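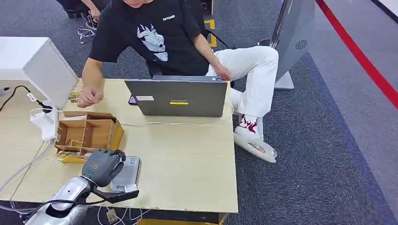
4. Premier essai de rangement sur un bureau

Avant de commencer, oubliez les vidéos de démonstration. Le Lotilero sait ranger certaines petites choses, lentement, sur un plan qu'il connaît déjà. Un bureau où quelqu'un travaille reste un cas difficile : ordinateur ouvert, téléphone, cartes imprimées, câbles qui pendent devant. Nous le classons toujours en « usage surveillé ».

4.1 Préparation

1. Placez la base face au bureau, freins serrés.
2. Dégagez les câbles qui passent devant le plateau. Le bras ne les évite pas de façon fiable.
3. Choisissez un seul type d'objet pour l'essai. Les cartes rigides conviennent, à condition que le bac à compartiments reste à portée de la main.
4. Mettez la main en position de repos, doigts repliés, au-dessus du plateau.

ATTENTION : une personne peut rester assise de l'autre côté du bureau, mais ses mains doivent être hors de la zone de travail pendant tout le mouvement. Gardez l'arrêt d'urgence à portée.

4.2 Lancement

5. Dans le menu Tâches, sélectionnez Trier, puis Cartes.
6. Limitez la vitesse au niveau 3.
7. Appuyez sur Départ et ne touchez plus à rien jusqu'au signal sonore.
8. Notez chaque échec, y compris les cartes posées de travers. Une carte à moitié dans sa case compte comme un échec.

4.3 À quoi s'attendre

Lors de nos essais de décembre à Gatamport, la machine a rangé 17 cartes sur 53 sans aide. Donnie Baxter, qui tenait le chronomètre, a rangé le même lot à la main avant que le bras ait fini la onzième. Une carte posée à plat sur du bois lisse demeure le pire des cas, car les doigts glissent dessus.

Remarque : la brochure Tundard parle d'un « bureau rangé en votre absence ». N'en tenez pas compte. Cette fonction n'existe pas dans la version livrée.

En cas de blocage du poignet, voir le chapitre 11.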